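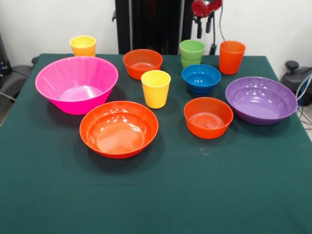 Bowls and cups on the green cloth, with the red gripper at the back.

Review: Renus gripper kit, after a season in a shared workshop
August 6, 2024

I bought the Renus kit last October for the workshop at Miltberg, where I rent bench space. It cost me 663 euros with the long fingers and the wrist plate. The arm was there already, so this review covers the gripper, its control board and the software that comes with them. I paid for it myself.

The job I wanted it for is clearing and stacking tableware. It sounds easy and it isn't, mainly down to the rims. A rim is thin, it's curved, and on cheap plastic it reflects every light in the ceiling.

Assembly

The box holds the gripper body, two sets of fingers, a short cable, a bag of screws and a printed booklet. The booklet is clear up to page 12 and then assumes you own the Stostau wrist plate, which has a different bolt pattern from the one Renus supply. I drilled a new plate from scrap in an afternoon. If you have no access to a pillar drill, check the pattern before you order.

The supplied cable is too short for anything but a small desktop arm. I made up a 1350 mm one and it reaches with a bit of slack. Don't tie it tight at the wrist — mine pulled out of the socket twice before I left a proper loop. 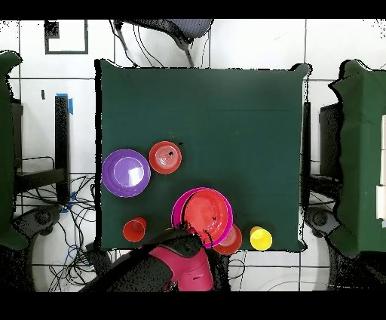
Reach was my main worry with the long fingers, as they add length at the end of the arm and Renus give no figures for how much the wrist may sag under load. I set the tool offset by hand, touching the fingertip to a mark on the cloth, and corrected it after the first trials. The near edge of the table is the awkward part. For something like the magenta bowl with the red one nested in it, the gripper has to come up over the bottom edge and line up with the left side of the bowl, and a small error in the offset matters more there than it does in the middle. The arm needs room to fold, so leave floor clear on that side if you can.

Grip

The fingers are black and fairly narrow, with a rubbery face that you can peel off and replace. Force is set on a scale in the software with no units. I settled on a low setting for cups and a slightly higher one for bowls. Too high and a thin cup goes oval, and then it won't sit inside the next one. Flat plates are poor. The fingers can't get under a rim that lies close to the cloth, and I've given up trying with the shallowest ones. 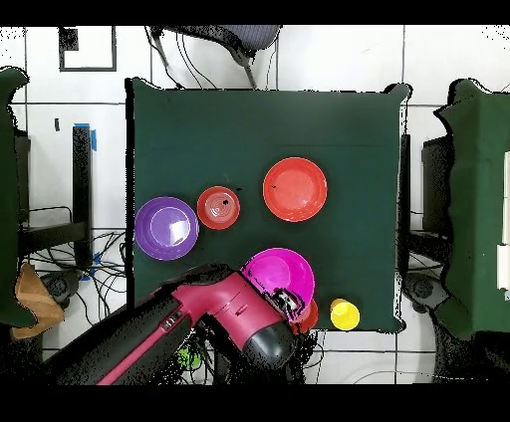
The software is called Hrynyshyn, after the firm that wrote it, and it runs on an ordinary laptop. It lets you save a pose, name it and put poses in a sequence. There's no proper undo, so save a copy before changing anything. An overhead view is a great help when choosing poses, though it has its limits. With the gripper over the magenta bowl, the fingers cover part of the lower rim, and the small red piece beside it shows only its curved right side. I now take my positions with the arm parked well back and leave them alone once it moves in.

The colour picker works well on strong colours against the dark green cloth. Two dishes in nearly the same red confuse it, and you have to sort them by size, which is a separate menu and slow to use.

Stacking

Cups of the same shape go together best. I approach from straight above, one finger inside the cup and the other outside, and come down slowly for the last bit.

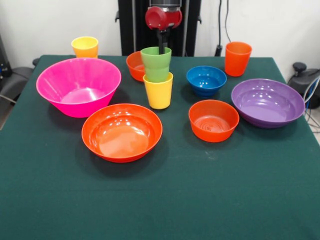

Release is the weak point. The fingers open at one fixed speed and sometimes drag the cup sideways as they let go. Renus offer a firmware update that adds a slower release, and it did improve matters here, but it also reset my saved force settings. Write them down first.

Noise is low. The motor housing gets warm after a long session, never too warm to touch. One set of finger pads has worn through so far, and replacements come in packs of 2, at a fair price and with slow delivery.

Would I buy it again? For cups and deeper bowls, yes. If your work is mostly plates I'd look at a suction cup instead. The build is solid, the booklet needs another go, and the cable should be longer at this price.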